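Vundolport cellar notes: Estby cask release

February 15, 2023

Estby has bottled 2 casks of its molasses rum at cask strength, and our allocation reached the bonded store last week. The spirit was distilled in a copper pot still and filled into first-fill bourbon barrels, where it stayed for 4 years. Bottling strength is 51% ABV. The rum was not chill-filtered and no sugar or caramel was added after maturation, so a slight haze may form if bottles are kept below cellar temperature. This has no effect on flavour and clears as the bottle warms.

Losses to evaporation were higher than the distillery had planned for. Anderson Amaral, who manages the warehouse at Estby, puts this down to the upper racking, where the barrels sat closest to the roof. Later fillings have gone to the ground floor.

On the nose: dried banana, cedar, a little varnish. The palate is dry for a rum of this type, with burnt orange and clove, and the finish is long and tannic. Sioned Gittins tasted it with and without water and preferred it with a teaspoon added to a 35ml measure.

Orders are taken by the bottle or by the case of six. Stock is held under bond at Plondport, and duty and VAT are added on release. Members who reserved in October have been allocated first and need not reapply. Cases ordered by trade accounts are invoiced separately by Sølve Moen.

Bottles should be stored upright. At this strength, prolonged contact will degrade a natural cork and may taint the contents.

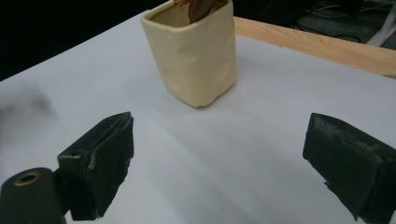 How long will an opened bottle keep?
Six months if it is more than half full and kept out of direct light. Below that level, decant into a smaller bottle or finish it within eight weeks.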